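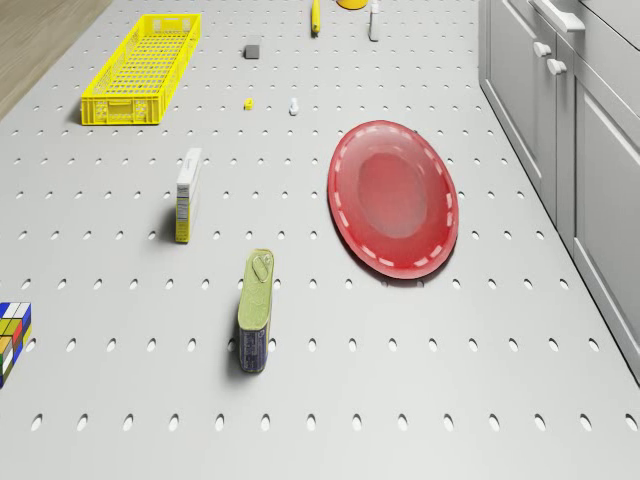

A yellow crate on a perforated surface.

Folks in Sevorden have waited a good long while for the county records office to explain its backlog – 153 permit requests, at last count, a few dating to August.

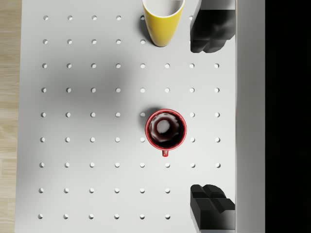 Hearing moves to Clonside

The oversight hearing, bless it, will now be held on Sunday at 12, in the bigger hall, and all 11 board members say they plan to come.
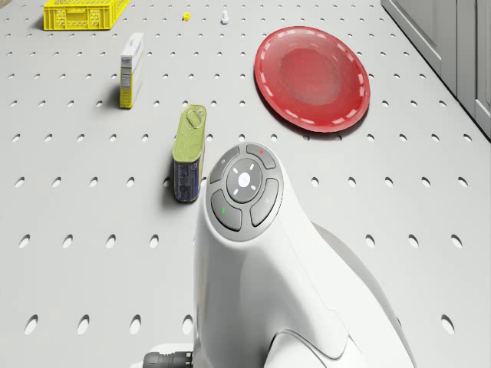
Written comments are welcome too, and the clerk has 1483 pages of them already.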